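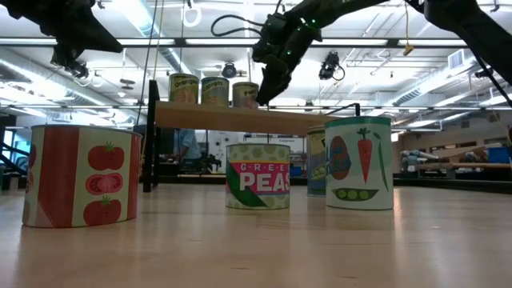 Visit report: Provevico open afternoon, Andreadis Hall
April 2019

I went to the open afternoon at Provevico mainly to see Flevumel, their project on shelf stocking with robot arms. I work in a grocery warehouse in Lendura and we get a lot of sales calls about this kind of thing, so I wanted to see one running without a salesman next to it.

You sign in downstairs, get a sticker and a pair of safety glasses, and go up in small groups. Parking is behind the building and it fills up early.

The task

The robot takes food cans from a shelf, sets them down on the table, and then puts them back. The labels are carrots, peas, oranges and so on. There are big cans and small cans, and the small ones are harder because the fingers have less to hold. Our guide started a run from the keyboard and stood back. It was slower than I expected. A person on our night shift would clear that shelf in a few seconds.

What went wrong

The first cans went fine. Then the arm came down over the shelf, the fingers closed, and the can tipped against its neighbor. The arm lifted anyway and carried on with the full motion, over to the table and down, with nothing in its grip. It opened its fingers over the empty spot and went back for the next one. By then the next can had been pushed out of place, so it missed that one too and pressed down on the rim. The guide hit the stop button.

He was open about the cause. The gripper reports how far its fingers have closed, and the software uses that number to decide whether it is holding something. The setting had been made for the large cans and never changed when the small ones were added. Fingers closed on air looked close enough to fingers closed on a small can, and the arm believed it had one.

They keep a log. In the runs since October the arm had tried 1,064 picks, and 297 of them were marked as failed. Most of those were plain misses. The guide said the false grips worried him more, because a miss stops the run and a false grip lets it continue.

I asked why it hadn't stopped when it pressed on the can. There is a force limit, but it was set high so the arm wouldn't trip every time it brushed the shelf. I'd call that the real safety matter. On a can it leaves a dent. I would not want a hand there.

After the stop

The arm stayed where it was until the guide had walked around the table and checked that everyone was behind the line. He released the stop, moved the arm clear at low speed, and put the cans back by hand. The restart took 5 minutes. While we waited he brought up the view from the wrist camera, which looks down past the two fingers at the table. The fingers take up a good part of the picture, and a can close to them can be half hidden. He said they want to use this view to check for a can after every grip, and trust the finger reading less.
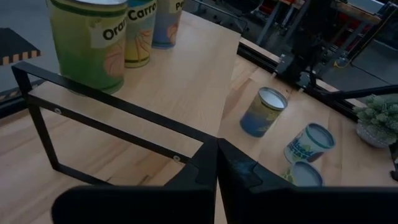
Notes for our own site

Ask any vendor how the machine knows it is holding something, and what it does when it is wrong.

Ask to see it run with the smallest item we stock. Our spice tins are smaller than anything I saw there.

Get the force limit in writing, along with who is allowed to change it.

Ask for the failure log. Provevico showed theirs without being pushed, and no seller has done that for us so far.

The second run finished without a fault, but with the large cans only. They plan another open afternoon in the fall and I have asked to be put on the list.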